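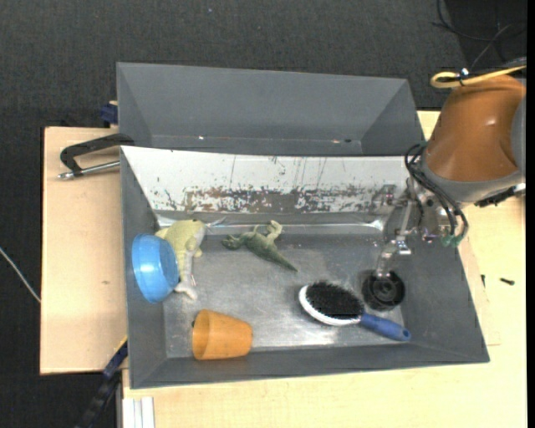
Week 4: Reading a pennant race

Last week we finished with run difference and what it says about how good a team is. Today we get to the fun part, the last stretch of a season, when two or three clubs are chasing the same place and everybody starts staring at the standings. I love this topic, and I hope you will too by the time we reach the exercises!

Games behind

Take the leader's wins minus the chaser's wins, add the chaser's losses minus the leader's losses, and divide by two. Suppose Praseck are 80–55 and Sillidari are 76–59. The gap in wins is 4, the gap in losses is 4, so Sillidari are 4 games behind. Easy enough when both clubs have played the same number of games.

Now let rain into it. Say Mostia are 75–57, with three games in hand on both of the others. The sum is (80 − 75) + (57 − 55), which is 7, and half of that gives 3.5. So Mostia sit above Sillidari in the table with fewer wins. Students often think this is a mistake the first time they see it. Work it through by hand once and it stops looking odd.

The loss column

Old hands will tell you to look at losses first, and they have a point. A game you haven't played can still be won, but a loss is there for good. Mostia are only two back of Praseck in the loss column. If they win those three games in hand (a big if, of course) they are 78–57, and the race looks very different from the one in the morning paper.

Magic number

For a 162-game season: 163, minus the leader's wins, minus the chaser's losses. Praseck over Sillidari is 163 − 80 − 59 = 24. Any mix of Praseck wins and Sillidari losses adding up to 24 settles it between those two. Work it out for Mostia as well and you get 26, so Mostia are the club to watch. When the two teams meet head to head, a win for the leader takes two off the number in one afternoon — wonderful for them, horrible for the other lot.

Please note that this version clears the leader outright. If a league splits ties by head-to-head record, the leader may be safe one step sooner. Always check the rules of the league you are writing about.

How much can change in a month?

More than people expect. Treat each game as a coin toss for a moment. Over 31 games the spread in wins (the standard deviation, from Week 2) is half the square root of 31, or 2.8. The gap between two such clubs has a spread of 3.9, assuming they don't play each other. A four-game lead at the end of August is therefore only a little over one standard deviation. Real teams aren't coins, and the leader is probably a bit better than the chaser, but do keep that figure in your head when someone on the radio says it's all over!

Schedule strength comes in here too. Rohani Latuheru's guest talk will cover it properly, using the Saengthong data file, so I'll leave it alone except to say that home games against weak clubs are worth having.

Exercises

1. Two clubs stand at 84–61 and 81–62. Find the games behind and the magic number.
2. Show that a chaser can be half a game ahead in the standings and still have more losses than the club below. What must be true of the games played?
3. The Saengthong file has 677 rows, one per game. Pick any club, plot its games behind day by day, and mark the longest run of days without a change.
4. Repeat the coin toss sum for a club that wins 55 per cent of its games. Does the spread change much?

Reading: course pack, page 195 to the end of the chapter. Written answers to 1, 2 and 4 are due by 1st December. Bring your plot for 3 to class, on paper if you can, so we can lay them side by side.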